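6. Setting up the hand-held gripper for cloth

The Ratow hand gripper was drawn up for rigid things such as mugs and blocks. Cloth has other ideas. Work through this section before you try anything you would mind snagging.

6.1 Put the tool on the bench and turn it so the ribbed cover faces up. Both arms should swing freely. If one drags, back off its large pivot screw a quarter turn and try again.

6.2 Press the fingertip pads on. They will feel too tight. They are meant to.

6.3 Close the fingers by hand. The pads should meet flat along their whole length. A gap at one end means an arm has been built upside down, and yes, it is always the one with more screws.

6.4 Set the closing force to 24 in the Claver settings file. The value it ships with is 77, a fine choice for walnuts.

NOTE: Changes are not read until you restart. The program will cheerfully tell you they have been saved.

6.5 Lay a knitted garment on a bed or other soft surface. A bench works too, but the fingertips tend to skate on it.

6.6 Bring the tool in low, with one finger on each side of the cloth, and close slowly. Lift a hand's width, hold, and lower.

6.7 Do this 20 times. Move the garment between goes.

CAUTION: Loose threads find the joints. Stop and cut them out with small scissors. Do not pull, unless you were planning to knit it again.

6.8 Start with the narrow end of the garment. Wide, floppy parts can wait until Section 7, along with sleeves, which have earned a section of their own.

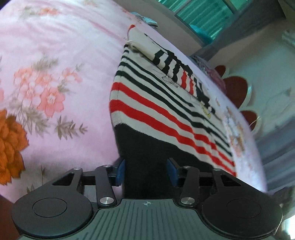
Once the lifts feel dull, save the run under a name you will still understand next month and switch off at the battery.

Contact the Teshome workshop | © Ratow build notes | Back to top

Related pages
Section 5: Fitting the arms and pivot screws
Section 7: Sleeves and other grievances
Claver settings file, line by line
Jetach battery lead: which way round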